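How to Bring a Folding Arm into a Small Laundry or Returns Room (and Keep Your People Happy)

Posted 3 December 2019 by Stelios Bakalis

I have spent a good part of my working life in rooms where clothes get sorted, checked, folded and boxed, and for the last stretch of it I've shared one of those rooms with a robot arm. We are Prurel, a garment returns shop in Merkaldale, and there are 29 of us on the floor when everybody shows up. People write to me asking how we got started, usually because their own boss has just come back from a trade show with a gleam in his eye, so I thought I'd put the whole thing down in order. Get yourself a coffee, I do go on a bit.

What you need before you begin

One arm with a gripper that can handle soft goods. One table with a plain, flat top in a color most of your stock isn't. Boxes for clothes coming in and clothes going out. And two people who already do the job by hand and are willing to be pulled off it for part of each shift. Please don't skip that last one! We tried to do it with only the installer from Havex in the room, a very nice fellow who had never folded a shirt for a living, and we lost most of January that way.

Step 1: Talk to the folders first

Before anything gets unpacked, sit down with the people whose hands do this work now and ask them what part of the day they'd gladly give away. I was sure the answer would be folding. It was picking. Reaching into a box, grabbing one piece out of a heap, shaking it loose and laying it down, over and over, is what wears out the shoulders, and most of my crew said they rather liked the folding part and the checking part. We changed the whole plan after that talk.

Put down in writing what happens to everyone's hours, too. Ours said that no one would lose a shift over the arm during the trial, and that anyone who helped teach it would be paid the lead rate for that time. People will be a good deal kinder to a machine once they've read that with their own eyes.

Step 2: Choose a dull batch to start with

Pick things that are alike and forgiving. We pulled 500 pieces out of the Stefanou account, mostly plain tops and trousers, and set aside anything with beads, long straps or loose buttons. Lace can wait. So can anything a customer would cry over.

Step 3: Set up the table

Keep the tabletop clear except for the piece being worked on. The box can sit right up at the edge, with its flaps folded back so they don't flop in over the clothes. Mark where the table stands with tape on the floor, and check the marks each morning, as even a friendly bump from a cart will throw the positions off.

Make sure the stop button is within reach of whoever is standing there, and let every single person on the shift press it once, including the ones who say they'll never go near the thing. It does wonders for the nerves.

Step 4: Run it slow, one piece at a time

Turn the speed down to the lowest setting and leave it there longer than you think you should. Give the arm a single piece of cloth and let your folder watch from outside the taped line and call out what she'd do differently. Write her words down as she says them — "grab it nearer the hem," "let it hang first" — and go over them with the installer at the end of the shift. An arm will happily take hold of a garment right in the middle, and then you've got cloth bunched up all around the wrist and no edge to lay flat.

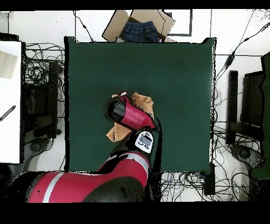
Step 5: Tidy the floor and walk it

Cables breed in these setups. Get them into covers or up along the wall before you open the area to the full shift, then walk the route with someone pushing a loaded cart. Our carts needed a wider turn than I'd drawn, and we ended up moving the outgoing rack to the other side.

Step 6: Change the jobs on paper, too

Once the arm is picking steadily, somebody's day is different, and the job sheet ought to say so. We now have a position called cell lead, which two of our former pickers trade off week by week. They load the boxes, clear the jams, and decide when a batch isn't fit for the arm and goes back to the hand tables. That decision is theirs, and I don't overrule it from the office.

Check in again after the first month. Some folks find that minding a machine makes for a lonelier shift than standing at a long table with friends, and I hadn't thought of that at all. We moved the two nearest hand tables closer, outside the tape of course, so there's someone to chat with.

If you're partway through this yourself and stuck on the picking, write to me at the shop and tell me what kind of cloth you're handling. Knits gave us the most trouble and I have pages of notes on them.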